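Gimgate pushes Pacheco graphics cards back to September

Jun 13, 2022

Gimgate has confirmed that its next line of desktop graphics cards, known by the code name Pacheco, will not make it to stores this summer. The company now plans to start shipping the first two models in September. Board partners were told last week, and at least one of them, Flerketti, has already taken down its preorder page.

The delay comes down to memory. Early boards ran fine at stock speeds but showed errors once the memory was pushed close to its rated limit, and Gimgate has decided to change the layout of the circuit board before going into full production. The chip itself is not being changed.

"We could have shipped with lower clocks and fixed it in a second revision," said Esther Owino, who runs the desktop graphics group at Gimgate. "I didn't want to sell people that card."

The larger of the two models still has 12 GB of memory and a single fan cooler in the reference version. Partner cards will use their own coolers - Flerketti has shown one with three fans and a thicker heatsink. The smaller model is expected to cost $100 less, but Gimgate has not given final prices for either one.

Some test numbers are out already. A card tested by the review site Guvidville scored 2,551 points in its in-house rendering test, which puts it 39 percent ahead of the card it replaces. Saturnino Bermúdez, who ran the test, said the drivers were an early build and crashed twice in longer sessions, so the result may move in either direction before launch.

Power use is the other open question. Gimgate has only said that the larger card will need one extra power connector. Guvidville did not publish a reading because the sample board reported its own power draw incorrectly.
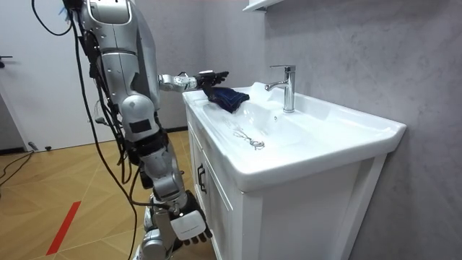

Partners should receive the reworked boards in the next few weeks. Preorders already placed with Flerketti will stay valid - buyers who don't want to wait can cancel for a full refund.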